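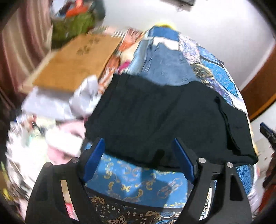

Wäsche falten mit dem Handgreifer – wer macht noch beim Dultgate-Cup mit?

Forum > Schüler- und Studententeams > Laufende Projekte

mimoza_k schrieb:
Hallo zusammen! Wir sind ein Team aus dem Projektseminar Robotik und haben uns für die Textilaufgabe beim Dultgate-Cup angemeldet. Ich bin gerade völlig im Faltfieber und muss das irgendwo loswerden (meine WG hört schon nicht mehr zu).
Unser Projekt heißt Zandex. Wir nehmen Demonstrationen mit den Handgreifern auf, trainieren damit eine Policy und lassen im Juni den Arm ran. Bis jetzt haben wir 615 Durchläufe auf der Platte, und ich finde es immer noch großartig, wie viel man über Stoff lernt, wenn man nur zwei Finger pro Seite hat. Man merkt plötzlich, wie oft man sonst mit der flachen Hand nachhilft!
Was mich interessiert: Wie haltet ihr es mit der Unterlage? Nehmt ihr alles auf einem einfarbigen Tisch auf oder geht ihr auch in echte Zimmer?

kastriot_L schrieb:
Willkommen! Wir haben letztes Jahr in der Textilaufgabe mitgemacht und sind im Viertelfinale an einem Handtuch gescheitert. Mein Rat: grauer Tisch, gleiches Licht, fertig. Im Wettbewerb liegt der Kram auch auf einem Tisch. Alles, was bunt ist, kostet euch nur Trainingszeit.

mimoza_k schrieb:
Den grauen Tisch haben wir auch, da sind die ersten 300 Durchläufe entstanden. Aber seit März nehmen wir zusätzlich auf Betten auf und ich will davon nicht mehr weg. Die Policy vom Tisch war nämlich verloren, sobald wir ihr ein Tuch mit Muster untergelegt haben. Sie hat zielsicher nach dem Muster gegriffen.

Nicanor schrieb:
Das kenne ich. Bei uns wollte der Arm eine aufgedruckte Naht hochheben. Dreimal hintereinander, mit vollem Einsatz, ich habe Tränen gelacht.
Frage zu dunklen Sachen: Kommt ihr damit klar? Schwarzer Stoff ist bei uns der Endgegner. Falten sieht man kaum, und dann sind auch noch die Finger schwarz.

mimoza_k schrieb:
Schwarz ist bei uns auch die schlechteste Kategorie. Die Pads sind dunkelblau, das hilft ein bisschen, aber der Kontrast zum Stoff bleibt mau. Mit der Jeans läuft es viel besser. Bund, Nähte, Gesäßtasche, da hat das Netz richtig was zum Festhalten. Schaut mal, so liegt sie bei uns auf dem Patchwork-Laken:

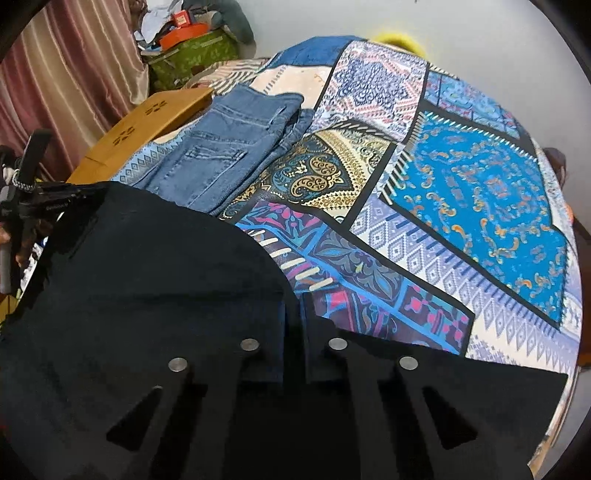 Greifer, Kameras und Aufnahme
Die folgenden Beiträge wurden von der Moderation in diesen Bereich einsortiert.

d_gethin schrieb:
Schönes Laken, da hat das Netz was zu kauen! Ich mag den Ansatz sehr. Einen Einwand habe ich trotzdem: Auf einem Bett gibt der Untergrund nach. Ihr drückt mit den Fingern in die Matratze und kommt unter den Saum, und auf der Tischplatte stoßt ihr dann an. Habt ihr das mal getrennt ausgewertet?

mimoza_k schrieb:
Nein, und das ist ein richtig guter Punkt. Arben macht bei uns die Auswertung, ich schubse ihn mal hier rein.

arben schrieb:
Wurde geschubst. Getrennt ausgewertet haben wir nur nach Kleidungsstück. Untergrund steht aber in den Metadaten, das kann ich bis Thursday... sorry, englische Tastaturkorrektur, bis Donnerstag nachziehen.
Aus dem Bauch: ja, auf dem Bett greifen wir flacher. Mimoza setzt die Finger fast liegend an, ich komme eher von oben. Das ist im Datensatz bestimmt auch nicht hilfreich.

kastriot_L schrieb:
Sag ich doch. Grauer Tisch.

Nicanor schrieb:
@kastriot_L Dann lernt das Ding aber auch nur grauen Tisch. Für den Cup mag das reichen, für ein Seminarprojekt fände ich es schade. Ich würde beides mischen und am Ende mit reinen Tischdaten nachtrainieren.

kastriot_L schrieb:
Mischen kostet Zeit, und die fehlt kurz vor dem Cup immer. Wir hatten 6 Kleidungsstücke angefangen und 2 davon sauber gekonnt. Aber gut, macht mal, ich lasse mich gern überraschen. Nachtrainieren auf Tisch klingt vernünftig.

d_gethin schrieb:
Zum Ansatzwinkel: Wir haben uns bei der Heltex-AG vor jeder Aufnahmerunde auf einen Griff geeinigt und ihn ein paar Mal trocken geübt. Klingt albern, macht aber Spaß und die Kurven sahen danach viel ruhiger aus. Und lasst ruhig Sachen am Rand liegen, Kartons, andere Wäsche, was eben da ist. Unser aufgeräumter Datensatz war der schwächste.

mimoza_k schrieb:
Unordnung können wir!! Da mache ich mir keine Sorgen.
Plan also: Arben wertet nach Untergrund aus, wir üben einen gemeinsamen Griff, dann kommen noch schwarze Teile auf dem Tisch dazu. Ich freu mich jetzt schon auf die erste Runde.

arben schrieb:
Kurzer Nachtrag: Bei den Bettaufnahmen fehlt in ein paar Dateien das Feld für den Untergrund. Ich trage das von Hand nach. Hat jemand ein Skript, das die Vorschaubilder nebeneinander anzeigt?

Nicanor schrieb:
Hab ich, heißt bei uns Popescu, frag nicht. Schicke ich dir heute Abend per PN.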